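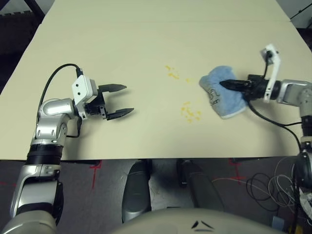

Can a robot clean up a kitchen yet?

Parts of it, slowly, with a person standing by. We have not seen a machine that we would leave alone with the job, and this dataset was put together partly because we were tired of hearing otherwise.

Dotora Table Chores, data card
Last revised April 2018
Maintainers: Sevim Akyol, Nevzat Gökçe

What it contains

385 episodes of a two-armed robot doing table chores, mostly wiping up crumbs with a towel. Each episode has camera video, joint positions, gripper commands and a text note from the operator. Failed runs are kept. If you filter them out, please say so when you report results.

How episodes are scored

An operator marks each run "clean", "partial" or "no". Crumbs pushed off the edge onto the carpet count as "partial". Early versions counted them as "clean", and the old scores should not be used. Réka Illés rescored 40 runs without seeing the first marks and was the harsher judge on nearly every one.

What it does not show

Wiping a flat table is an easy chore. There is no sticky spill in the set, no clutter to move out of the way, and no rinsing of the towel afterward. A good score on these tasks says very little about a real kitchen and even less about a shop floor. Please don't cite it as proof of either.

Lighting hardly changes between sessions. A model trained on this set may well fall apart next to a window. Ours did.

Splits

train: everything not listed below
val: 30 episodes
test: 15 episodes, too few for fine comparisons

Known problems

Operator notes are missing for some early runs.
Time stamps on the wrist video drift in long episodes.
The word "towel" in the notes sometimes means a paper one.

Questions go to Sevim Akyol at the Stesonbridge lab. A larger test split is planned for May.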